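Bimanual grasping with one hand parked: does the idle arm belong in the action loss?
Board: Manipulation / Learning from demonstration

rriedl
We trained two policies on the same 340 teleoperated demos, box pick and place on a white table, head camera plus joint state. Policy A predicts both arms at every step. Policy B masks the loss on whichever arm the operator left parked. Over 40 trials each, B dropped the box 2 times and A dropped it 4 times. The write-up calls masking "beneficial." Comments before Monday please.

czerw_leo
2 against 4 in 40 is noise. I would not put "beneficial" in an abstract on that.

rriedl
Agreed on the drop count. The clearer effect is in the parked arm. Under A it drifts during the approach and the fingers start to close. Under B with a hold command it stays put.

thongsuk_y
Of course it does, you are holding it. Compare with A plus the same hold command, otherwise you have two changes in one row of the table. We made this mistake on Bruneno and had to rerun everything in January.

kmizuno
Disagree with masking in general. If the task later needs a handover, the parked arm's pose is information. Mask it and the policy never learns where to wait.

rriedl
Our masking is on the loss only. Both arms' joint positions remain in the observation.

kmizuno
That covers input. It does not teach a waiting pose.

lmaillard
What does "parked" look like in your setup? Ours rests flat, so drift shows up as table contact.

rriedl
Upright with the hand open. Left hand closed on a RealSense box, right arm parked:
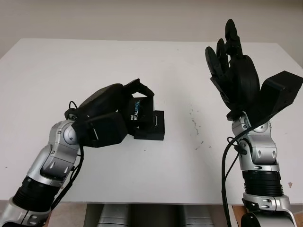 Reply 10
lmaillard
OK, different from ours. With the fingers up like that you could log fingertip displacement and report it next to the drops. I'd trust that more than the drop count.

czerw_leo
Seconded. And add the A plus hold row.

rriedl
Will do both. Changing "beneficial" to "no worse on drops" for now.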